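Week 6 notes: Writing about everyday habits (the coffee unit)

Hi all. These are the notes I promised, cleaned up a bit from what I scribbled on the board. If you were at Min-kyu Chae's study group you've seen some of this already, so skim.

We spent most of the session on one question: how do you get a person to tell you what they do every morning, when they do it without thinking? Ask someone "how do you make your coffee?" and you get a recipe. Ask them to tell you about this morning and you get the phone call, the dog, the cup they left on top of the dryer. I want the second kind of answer in your interviews!

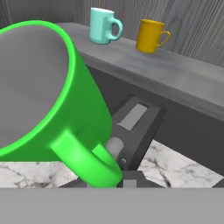 So, start with a specific day. "Walk me through this morning, from when your feet hit the floor." Then be quiet. I know I go on about this, but in the practice tapes most of you jumped in after a second or so, and the person you were talking to dropped whatever they were about to say. Count in your head if you have to. Réka Hajdu's tape is a good one to listen to, especially the long pause before her uncle starts talking about the cafe in Hededach.

Favorites and defaults

People often have a favorite cup and a default cup, and they aren't always the same one. The favorite might have come from a grandmother. The default is whichever one is at the front of the cupboard. When somebody says "my mug," ask which they mean, and ask when they last used it. The gap between the two is often where your essay is hiding (mine was, years ago, and I nearly missed it). 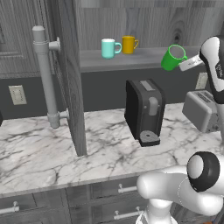
Back to the reading. Lesia Kushnir asked whether the author of the Tunder chapter was being fair to the office workers she wrote about, and I didn't give a great answer in class. I think she was fair to the ones she liked. Look again at the section on the break room: the two receptionists get names and whole speeches, and the night staff get one line between them. Mark every place where a person is quoted and every place where they are only summed up. You'll see the pattern fast.

Taking notes without killing the mood

Some of you type, some of you use paper. Either is fine with me. What I don't want is your head down the whole time. Write single words while they talk, then fill in the rest the minute you leave, on the bus, in the stairwell, wherever. Jhonatan Villanueva writes his on index cards, and he can shuffle them later when he's looking for an order.

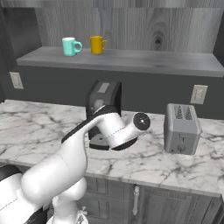 Quotes need to be exact. If you only half remember it, put it in your own words and drop the quotation marks. Ye-ji Nam asked about fixing grammar in quotes. I leave it alone unless it makes the speaker hard to follow, and then I'd use a shorter piece of the quote before I'd change a word. Ums and uhs can go.

For next time

Read the Yeom essay, pages 2 to 66. Skip the footnotes the first time through.

Do one interview on a morning habit. It doesn't have to be coffee.

Write 500 words from it, with at least one real quote.

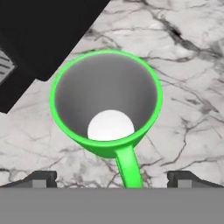
Bring a printed copy for your partner, double spaced, with your name on it please. Drafts are due 21 May 2018 at the start of class, in Room 256.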